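How a Two-Finger Gripper Picks Things Up
By Tomomi Aoki
Last updated: June
Reading time: 2 minutes

Your hand has five fingers. The Higuchi gripper has only 2, and it can still hold a lot of different things. It is sold as a kit by a company in Arville, and it fits on the end of a robot arm the way your hand fits on the end of your wrist.

Each finger slides in and out. When the fingers move apart, the gripper is open. When they move together, it closes on whatever is between them. A motor inside does the pushing.

The kit comes in a box with 118 parts. Most of them are screws. A grown-up who has built one before can put it together in an afternoon. Schools can also order it already built, but that costs more.

How does the gripper know where to close? A small camera can be fitted near the fingers. It looks at the same spot the fingers point at, so the computer can check that the object is in the gap before it tells the motor to go.

Tools are good practice. A screwdriver is long, and one end is much thicker than the other. The thin metal part is called the shaft. The thick part is the handle, and it is easier to grip — there is more of it to hold on to.

Some jobs need two grippers, one on each side of a table. The kit's makers call this a pair set. Both arms can work over the same table, but they have to be told where the other one is so they don't bump.

Try it yourself: pick up a pencil using only your thumb and one finger. Now try to turn it so it points at the ceiling.
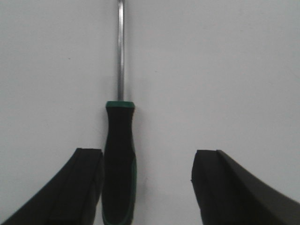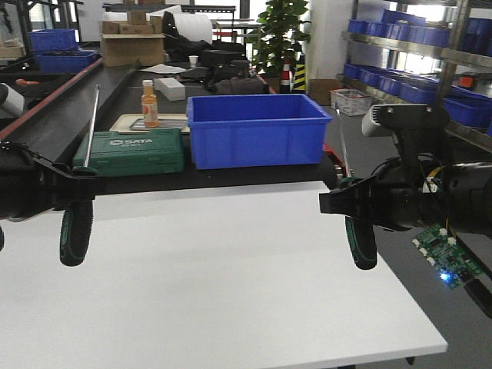
Screwdriver practice: the open fingers on either side of a handle (first picture), and two grippers holding one screwdriver each (second picture).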